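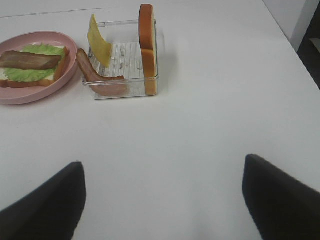 Tímea Pálfi reckoned my first draft was too polite about the canteen, and that if I was going to write about portion sizes I should say straight out that the serves are too big. So, second draft – they're too big!

My project was on plate waste at lunch. I wanted to know if people leave less food behind when they serve themselves, and I picked it mainly because I used to work Monday shifts scraping plates (glamorous, I know) and couldn't believe how much rice went in the bin.

Method

I ran it over 3 weeks in July. In the first week the staff dished up as normal. In the second, people helped themselves. The third was meant to be self-serve with smaller plates, but the order got mixed up and only half of them came in, so I've left that week out of the main results and put it in the appendix for anyone who's keen.

I asked 40 students to hand me their plates at the end of lunch and weighed whatever was left on kitchen scales. Vilmos Illés lent me his, and they were much better than mine, which kept switching off halfway through a weigh. Bones and peel went in a separate tub and didn't count.

What I found

In the staff-served week, plenty of plates came back with more than 200 grams on them, nearly all of it rice or mash. Self-serve was a lot better for the starchy stuff. Salad hardly changed, and I'm still puzzled by that. My guess is people take salad because they feel they should, then don't eat it.

Pasta day was a mess. The sauce ran out early and everyone who came late left plain pasta behind, so that day's numbers probably say more about sauce than serving style.

Problems

People knew I was weighing their leftovers. Anikó Fekete told me she finished her beans purely out of guilt, and I doubt she was the only one. If I did it again I'd weigh the bins at closing time and leave everybody in peace – and I'd ask for the small plates a good month earlier.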